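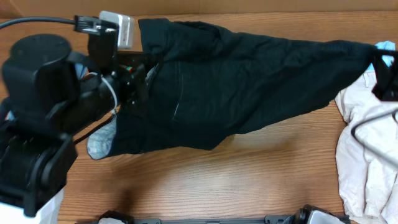 My Palteo Dance Skirt: Project Report

For my textiles project I picked a wrap skirt for our folk dance club, Palteo. The club skirts get passed down from dancer to dancer and the one I ended up with was way too short on me (I'm tall, it hit me above the knee, and the turns were getting a little embarrassing!). So I figured I'd make my own and write up how it went.

Picking the fabric

I wanted a cotton with some weight to it, so the hem would swing out on the turns and then drop back down. I went to Skevetti first and the wools were gorgeous but way over my budget. Then I tried Longo, and they had a dark red cotton twill on the remnant shelf. I bought 3 yards. I washed it before cutting, and I'm so glad I did, because it shrank quite a bit and the rinse water came out pink.

The pattern is a Dremora one, and it only comes in one length. I added to the bottom of each panel and redrew the side seams with a long ruler so they still flared evenly. My first try at that was lopsided, so I taped new paper on and did it over. 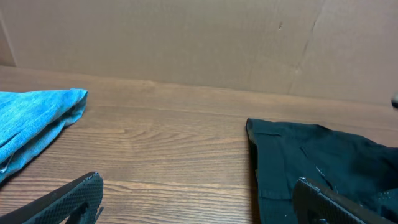 Sewing it up

The panels went together fast. The waistband did not. I put the interfacing on the wrong half, ripped it out, and then sewed one tie on upside down. I finished that part at 2 in the morning, which I don't recommend.

For the hem I let the skirt hang overnight first, since the panels are cut partly on the bias and they stretch. Then I trimmed it even and put on black braid by hand. I used 90 pins and still got a ripple near the left side seam.

How it wears

I wore it to a full rehearsal in March and it moves just the way I wanted. The wrap stays closed on the slow dances, but on the fast ones it creeps open, so I've added a hidden snap. The ties could be longer too. I have enough twill left for a matching vest, and I've already started tracing the front piece.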